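Teleoperators wanted for tabletop data collection – Tultmont
Grimance is hiring 2 part-time operators to record examples for a learning system that handles household objects. 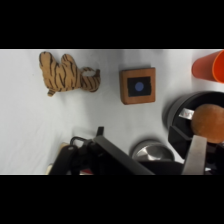
What you will do
Drive a robot arm by hand controller and move things on a white table: a plush tiger, a plastic cup, a metal bowl, a black pot. Each recording is one short task, such as moving an object from one spot to another. You write a one-line label after each. Failed tries are kept and marked as failed. The target is 600 recordings per operator by the end of July.

What we ask for
Steady hands, patience with repeated work, and clear written English. No robotics background needed. Training takes about 31 hours and is paid.

Hours
Mornings or afternoons, on site only. Tell us which you prefer – we can't offer evenings.

How to apply
Send a short note and your available hours to Lucía Vallejo at the Tultmont office. Bohdan Pavliuk runs the trial sessions.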